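Forums > Around the House > Paint and Colour
Posted by tealforever, 30/09/2021
Filed under: Dark colours, Living rooms, Show us your walls

Has anyone here gone properly dark in a living room?

tealforever
Okay, I'm doing it. After years of off-white I want one whole room in dark teal, all four walls, and I can't stop thinking about it! I've stuck up sample patches from Leturon and Grukham, and I've been walking past them morning and night like a kid checking on a pet. The Leturon one goes a bit green in the arvo, the Grukham one stays bluer. Both gorgeous.

The window trim is the bit I go back and forth on. It's timber, a warm orangey brown, and every second person who comes over tells me to paint it white. I love it next to the teal. Orange and teal are opposites on the colour wheel, so each one makes the other sing, and it seems mad to cover that up. 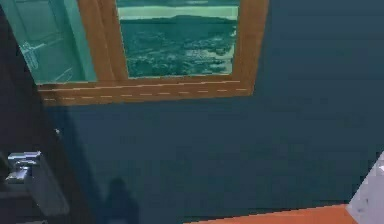 Anyway, my other question is sheen. I was dead set on flat because dark walls in anything shiny show every dent and roller mark, but we've got a dog who leans on things. Would low sheen be a fair compromise, or will I regret it the first time the sun comes in sideways?

brolgacreek
Flat, flat, flat! We did our hallway in a deep green two winters ago in low sheen and every patch of filler shows. Then we did the study in flat and it looks like velvet. Yes, it marks. Keep a small jar of the paint and a foam brush in the cupboard and dab it.

magpie_mornings
Have to disagree with brolgacreek on dabbing. On dark flat paint the touch-ups dry a slightly different colour and you end up with a wall full of freckles. Low sheen, good prep, wipe the dog off with a damp cloth. I'd do it again tomorrow.

brolgacreek
Mine don't freckle! Did you stir yours? The tint sinks.

magpie_mornings
I stirred it till my arm fell off, thank you.

puttyknife32
Leave the timber alone. I stripped white gloss off 32 metres of skirting and architrave in our place and I will never be the same. Once it's painted it's painted. A light sand and a coat of clear oil, let it glow.

I would say get a grey tinted undercoat though. Going dark over off-white without one took me four coats.

tealforever
puttyknife32 you're my favourite person. Timber stays! Hadn't thought of a tinted undercoat either, is that something they'll mix at the counter?

puttyknife32
Yep, take the colour card in and ask.

saltbushsue
Going against the tide here, but all four walls in a small room was too much for me. I did it, lived with it until March, then took three of them back to a warm cream. Evangelista do a lovely one. You still get the drama and you can find your glasses.

brolgacreek
Lamps! Did you have lamps? A dark room with one ceiling light is a cave. With a few lamps it's the cosiest spot in the house.

saltbushsue
I had lamps. I had some 2000 lamps.

tealforever
Haha, noted. We've got a pair of old Dimano ones with linen shades that throw a lovely yellow light, so I'm hopeful. Going with all four walls and the Grukham blue-teal. Still can't pick a sheen, you two haven't helped at all!

magpie_mornings
Low sheen.

brolgacreek
Flat.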